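Drinks on a shared work table: what do you allow?
Bloxham Forums > Workspace and Desks > Shared spaces
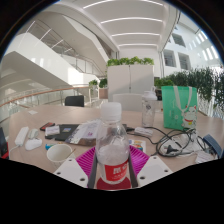

Our table, mid-afternoon. Water bottle in front, shaker further back.

putstead_pete
Posted in September
Original poster

We have one big light wood-tone table that everybody uses. Over a day it collects water bottles, a paper cup, a couple of mice, a power strip, a notebook or tablet, and assorted small packages that get put down and left. There are no assigned spots.

I would like to set a rule on drinks before we have an accident. My draft is screw caps or lids only, and paper cups stay in the kitchen. Two people have already told me that's too strict. What do other places do?

Reply 1
grommet200

Your power strip is sitting on top of the table. I would deal with that before writing any rule about cups. Get it under the table or screw it to the back edge. After that a spill is a nuisance and you wipe it up.

Reply 2
Kolitz_mod

Agree with grommet200 on the strip. We mounted ours under the back edge with 4 screws and a cable tray. It took part of a morning. The cords come up through one gap and the tabletop is clear.

On drinks, we allow anything with a lid.

Reply 3
lowshelf

I don't agree with banning the paper cup. People drink coffee where they work. If you send them to the kitchen they will carry it back anyway and hide it behind a monitor, and then it gets knocked over by somebody who didn't know it was there. I'd sooner have it out where I can see it.

The one in the picture is empty, by the way. An empty cup is a trash problem.

Reply 4
putstead_pete
Original poster

Fair point on the cup. It still shouldn't be on the table if it's empty.

The strip is up there because the wall outlets are low and the cords on the laptop chargers are short. I can look at a tray. Kolitz_mod, did you have to drill all the way through?

Reply 5
Kolitz_mod

No. Short screws, into the underside only. Measure the thickness of the top first and buy screws shorter than that.

Reply 6
nonavstead_desk

We went the other way and made a drinks spot. One corner of the table has a tray with a raised edge and all bottles and cups go there. Capped or not, same rule. It works well enough with six people. I don't know how it would go with more.

Shaker bottles are the ones I watch. The flip tops on some of them get left open, and the ones with protein in them smell by the next day. Name on the lid and home with you at night.

Reply 7
grommet200

A tray in one corner means reaching across other people's stuff every time you want a sip. I tried it and went back to keeping the bottle next to me. A capped bottle is fine anywhere as long as the cap is on.

Reply 8
nonavstead_desk

Depends on the table. Ours is narrow. On a wide one I can see that being annoying.

Reply 9
lowshelf

Separate question, but what about the small stuff? Cards, little boxes, plastic packages with papers in them. That would bother me more than a water bottle. If something does spill, the paper is what gets ruined.

Reply 10
putstead_pete
Original poster

It bothers me too. I've been thinking of a shallow bin for each person, on the shelf by the door — anything left on the table at the end of the day goes in the bin. Mice can stay.

Reply 11
Kolitz_mod

Bins are good. Put labels on the front edge, not the lid, or you'll be lifting every one of them to find yours.

Reply 12
putstead_pete
Original poster

Okay, going with this for now. Power strip moves under the table. Capped or lidded drinks anywhere. Open cups allowed while you're sitting with them, and the cup goes in the trash when you get up. Bins for the rest. I'll post again after a month or so of it.

Reply 13
lowshelf

I can live with that.

Thread views: 2,916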